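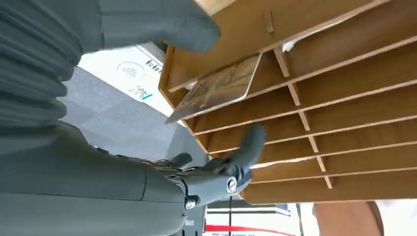 Search posts Search this account Enter a keyword

11 August 2026
Posted by Itine Paper & Storage

Thread on slot organisers, the mail-sorting kind with long narrow shelves. I have been refitting the sorting corner at Lovutia since May and the notes are now long enough to be useful to somebody else.

Terms first. Slot pitch is the distance from the top face of one shelf to the top face of the next. Clear height is pitch minus board thickness. Catalogues quote whichever is larger. Ask for clear height.

Narrow slots are for flat stock: cards, single envelopes, thin folders. The moment a slot has to take a padded mailer, the unit is the wrong unit. Padded mailers go in a tray on the bench.

Board. Solid wood moves across the grain with the seasons. Fibreboard stays flat but sags under load and the front edge bruises. On a thin shelf I would take fibreboard if the span is short and solid wood if it is long. Both come in the same honey-brown finish and are hard to tell apart from the front.

Quick test for which one you own: look at an unfinished back edge or the inside of a screw hole. Grain lines mean timber. Even fuzz means fibreboard.

Sag. A shelf full of paper is heavier than people expect. I loaded a spare board with card stock at Lovutia and left it for 7 weeks. It took a visible bow and kept most of it after unloading. That board is now a drawer base.

Dividers. The small tabs at the front lip do two jobs. They stop a card sliding out when the bench is bumped, and they give the fingers a reference point for each slot. A tab that is too tall catches the corner of the card on the way in.

Sand the inside top corner of every tab. 180 grit, two strokes, done. Do it before oiling. I did the first unit after oiling and had to redo the finish on the lot.

Rounded-corner cards go in and out far better than square-cut ones. Square corners dig into the divider and go soft after a couple of months. If your index cards are square, a hand corner punch is worth the money.

Depth. A deep slot looks generous and wastes the back half. Cards drift to the rear, it is dark in there, and you end up tipping the unit to get them out. Fix: a loose strip of wood at the back, cut so a card pushed fully home still shows its front edge.

Mine is 200 mm clear depth with the strip in. Without it I was losing a card a week.

Labels. Put them on the shelf lip, not the divider. The divider face is too narrow for anything but a single character and it gets handled constantly. Paper label under clear tape lasts. Printed vinyl lifts at the ends on oiled wood.

Order of slots. I tried alphabetical, then by date, then by how often each one is used. Frequency won. The most used slots sit between elbow and shoulder height and everything slow goes to the bottom.

Leave one upper slot for the card in progress, meaning whatever you are working from right now. It should be the slot your hand finds without looking. Never file anything permanently in it.

Orientation. Some people stand these units on end so the shelves become vertical partitions. Fine for stiff folders. Poor for single cards, which lean, curl and slip behind each other. The divider tabs also stop doing anything useful.

Fixing. A tall unit full of paper wants a bracket to the wall. Two screws through the thick outer border, never through a shelf. The border is the only part with enough meat to hold a thread.

Cleaning. Paper dust collects at the back and along the base of the dividers. A 25 mm dry paintbrush gets in. Vacuum nozzles don't, and compressed air moves the dust one slot down. I do it when I can write in it – not a schedule, but it works.

Colour. Light tan timber is easier to search than dark. The back of a slot is always in shadow and a pale card against a pale board still reads, where a buff card on walnut stain disappears. If you have inherited a dark unit, line the slots with white card.

Suppliers, since it will be asked. The Hornon flat-pack is accurately cut but the dividers are glued dry and a few came off in transit. PVA and a clamp overnight fixed them. Barrientos make to measure, charge accordingly, and want slot pitch stated in writing.

Barrientos lead time was 7 weeks as well. They round the tab corners at the factory if you ask on the order form. It is a free-text box near the bottom and easy to miss.

Next up is the bench tray for the padded mailers. Still deciding on the height of the front lip. Measurements when I have cut something.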